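Small Packets and Printed Wordplay: A Report on Snack Packaging

Tuesday, September 27, 2022
By the Packaging Study Group, Voststead College
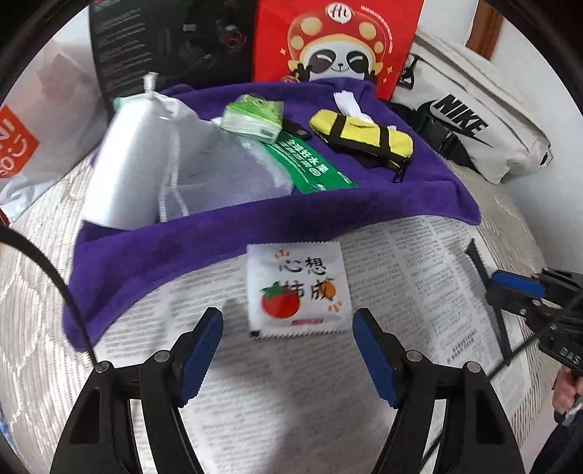 The project examined how single-portion packets use short printed phrases to attract buyers. The group collected 30 packets over six weeks and sorted them by size, colour and wording. Seven carried a play on words. One white packet with zigzag edges reads "心想柿成", a common wish for success in which one character is replaced by the character for persimmon. An orange persimmon is printed beside the words, and a tomato, whose Chinese name can share that character, appears at the lower left.

A questionnaire was given to 60 students at the Gudent building. Most readers of Chinese understood the pun at once, while other respondents chose the packet for its drawings. The second stage, on larger boxes, will be completed in December.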